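Speaker notes – comparing two fingers on one arm (and what the wrist camera could tell us)
Makers' evening, October, second slot after the break

Before starting: check the clicker, check that the microphone is live, and put the two sets of fingers on the lectern where people can see them. Pass them round during the first part. They came back last time, so I trust everybody.

Opening

Good evening, and thank you for staying on past the coffee, which I know is when the sensible people go home. My name is Keegan Hoani, and I've spent a good part of the last year at Cundolmont trying to decide something that sounds very small. We have a decent arm, we have a wrist camera that we like, and we had two kinds of fingers to choose between. One kind is long, angled and hard, and comes to a point. The other is soft, broad and a bit rubbery, and everyone who picks it up says "oh, that's nice," as several of you are about to do.

I want to talk about how we compared them. The result matters to us, but your jobs will be different from ours, and I think you'll get more use out of the way we went about it.

(Pause. Let the fingers go round.)

Why hand tools

We work on a sorting job called Kondadham. Tools come back in a heap and need to go to their places. I used to practice on foam blocks, like most people do, and I got very fond of my foam blocks – they never slid or tipped. Then Kamil Koubek brought in a box of ordinary tools and my lovely success rate fell to pieces in one afternoon.

A hand tool is a wonderfully awkward thing. It has a heavy end and a light end. It may be rubber in one place and bare metal an inch away. Shiny parts fool the camera, and anything with a spring in it will move when you squeeze. So we kept the tools and put the foam away.

How we ran it

We made 32 attempts with each kind of finger, on the same table under the same lights, and 28 of the hard finger attempts ended with the tool up in the air and still there when the arm stopped. I'll get to the soft ones. (Don't get to the soft ones yet! I always rush this.)

Each attempt began with the tools laid out or heaped up, and the arm driven to a point above them. We asked whoever was driving to call out which tool they were going for before they closed the fingers. It feels silly for the first hour, but please do it. Otherwise you'll find yourself counting happy accidents as grasps, and I have done that, with great enthusiasm.

We saved what the wrist camera saw along the way. I could happily talk over these for an hour, so I'm going to put them up, keep quiet and let you look.

(Slides, slowly. Count to ten on each one.)

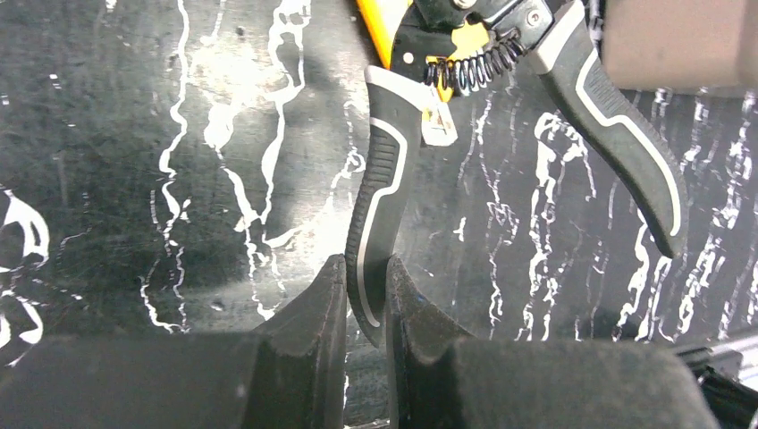
Hard fingers, wrist camera, wire strippers, one handle just above the gap.

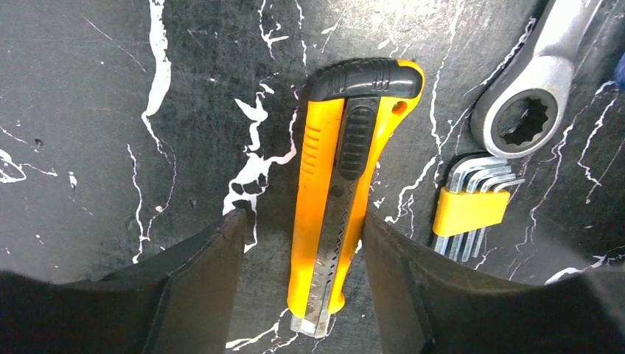
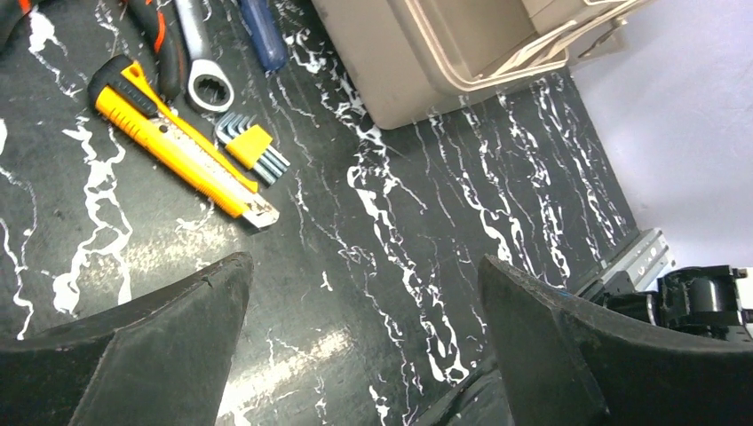
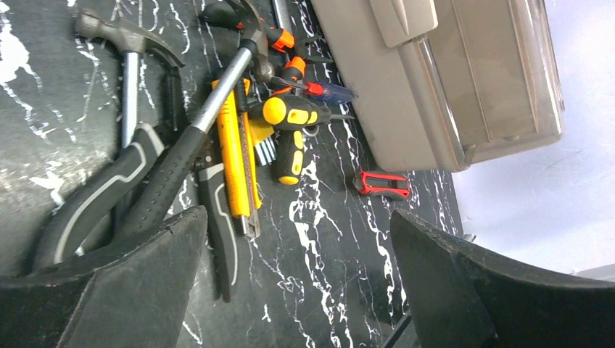
In all four, look at how much of the view belongs to the fingers.

(Leave the last one up and take the question that came in beforehand.)

Digby Ashby wrote to me about this when I sent the outline round, and asked whether we were comparing fingers at all or only comparing how well the driver could see past them. A wide finger hides more of the table, he said, so of course people do worse with it, and he would want the whole thing repeated with a second camera off to the side before he believed a word.

It's a fair point and I've gone back and forth on it. My answer for tonight is that Digby is partly right. The fingers and the camera come as a pair. If the finger hides the very spot where it's going to touch, then your driver is guessing, and so is your software. I'd count that against the finger, because on our arm that is the camera we'll be living with. But if you have a side camera, do run it both ways, and please write and tell me what you find.

The soft fingers

Now I can get to them. They did badly on thin things and very well on handles with a curve to them. On a fat rubber grip they were a pleasure, and they forgave a driver who came in a little crooked. The hard ones want you lined up properly, and if you aren't, the tool turns as they close.

What they couldn't do was get in between. When two handles lie side by side you need something narrow to go down into the gap, and the soft pads simply pushed both tools along the table together. Fletcher Halliday got quite good at nudging a tool clear first and then going back for it, which works, though it makes for a slow afternoon.

Things I'd do differently

Clean the fingers between runs. We didn't at first, and I can't tell you how much the dust mattered.

Think about your table top before you start. Ours is black with white veining, quite handsome, and our edge finder thought every vein was a tool. Alby Kingi spent two days on that. A plain mat would have cured it, but the people on the job have patterned counters, so we put up with it.

Write down the closing speed. We changed it twice and noted it once.

Where we are now

The hard fingers are on the arm and staying there through the winter. The soft ones are in a drawer with a label on, for the next job, which I'm told involves fruit.

(Collect both sets of fingers before questions. Thank Ellelau for the room. If there's time, ask who in the audience has used a side camera and take a name or two.)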